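Thaís Rocha
2025-09-03

Gente, muita gente me perguntou como foi trocar a empresa de coleta de resíduos aqui da pousada, então vou contar com calma, que a história é comprida (vocês me conhecem) e acho que pode ajudar quem tem negócio pequeno.

Até fevereiro a gente pagava a Sodell por três contêineres grandes, com retirada diária. Diária! Para uma pousada que na baixa temporada mal enche metade dos quartos. O contrato era antigo, veio junto com o imóvel, e eu fui renovando sem ler direito. Culpa minha, assumo.

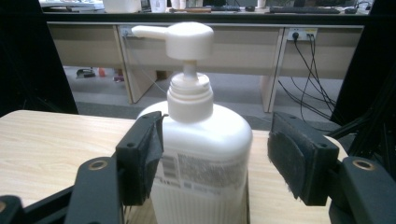
Quem me abriu os olhos foi a Ivone Coutinho, que tem o restaurante na rua Aguiar. Ela me mandou a fatura dela por mensagem e eu fiquei olhando para aquilo um tempão, comparando linha por linha com a minha. O restaurante dela produz muito mais lixo do que eu e pagava menos — bem menos.

Aí pedi orçamento para a Cukitz. Vieram aqui, abriram as tampas, olharam o que a gente jogava fora e perguntaram do café da manhã, da lavanderia, do jardim. Achei tão atenciosos! A proposta ficou em R$ 743 por mês, com dois contêineres para o que não recicla e a coleta de recicláveis incluída. Antes eu pagava uns R$ 1200, e vidro era cobrado à parte.

Agora, um conselho de amiga: leiam a cláusula de rescisão. A minha pedia aviso por escrito com bastante antecedência e eu quase perdi o prazo. Mandei a carta registrada, guardei o comprovante na gaveta da recepção e ainda fotografei, por via das dúvidas.

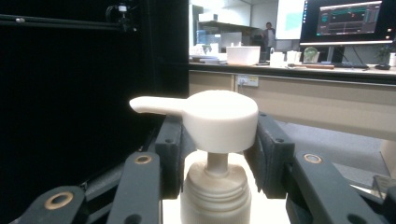 Outra coisa que mudou a nossa vida foi separar os restos de cozinha. Casca de fruta, borra de café, pão que sobra... vai tudo para um balde com tampa, e a Skustomel passa recolhendo para compostagem. As meninas da cozinha torceram o nariz na primeira semana (eu também, confesso), mas hoje elas é que brigam comigo quando jogo filtro de café no lugar errado.

Com hóspede é mais delicado. Coloquei duas lixeirinhas em cada quarto, com etiqueta em português e espanhol, e tem gente que capricha e tem gente que mistura tudo. Paciência. A gente confere antes de levar para fora.

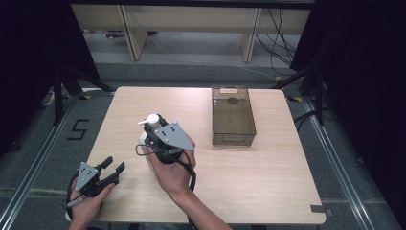 Ah, e perguntaram do óleo de fritura! Vai em bombona separada, nunca na pia, pelo amor de Deus. Combinei com a Ivone de juntar o meu com o dela e a retirada é feita lá no restaurante, porque sozinha eu demoro demais para encher uma.

Ainda não resolvi o que fazer com colchão velho e com as lâmpadas que estão encaixotadas no depósito. Se alguém da região souber de um lugar que receba, me escreve aqui ou manda mensagem, que eu respondo todo mundo — às vezes demoro, mas respondo. Beijo grande!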